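Fonville Household Support Fund
Progress report to the Niven Trust, August
Prepared by Rhona Guthrie, grants officer

The fund makes one-time payments to families in Fonville who can't keep up with rent, food and power costs after the currency devaluation. Applications are taken at the Wirkport road office, at the tables on the first floor.

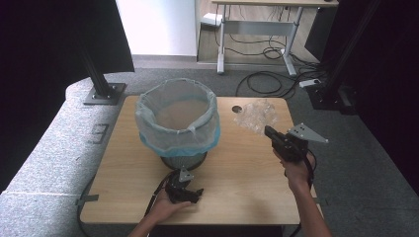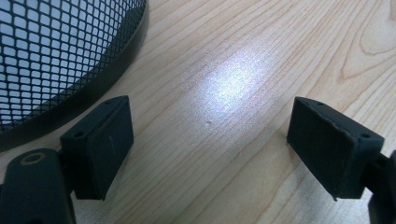 1. Payments to date

We received 759 applications and paid 477 of them. The rest are waiting on proof of address or on a landlord's letter. Payments went out by bank transfer, except for 14 households without an account, which got vouchers. Prices rose again in the middle of the period, so the standard payment now covers less than the month of groceries it was set to cover. Abhishek Pant has sent your office a separate note on this with the price data.

2. Aid shipment

The national government's request to foreign donors has had no effect here yet. Craig Lamont spoke to the provincial finance office twice and was told that Fonville is not on the first distribution list. We are planning the next quarter without it.

3. Staffing

Morven MacAulay took over casework from Mieczysław Krajewska, who moved to the Aduta district. The office now opens on Saturday mornings as well. Eight cases were transferred to Aduta with her agreement.

4. Requests

We ask the Trust to release the second installment early and to allow unspent travel money to be used for payments. A revised budget is attached. Please send questions to Craig Lamont.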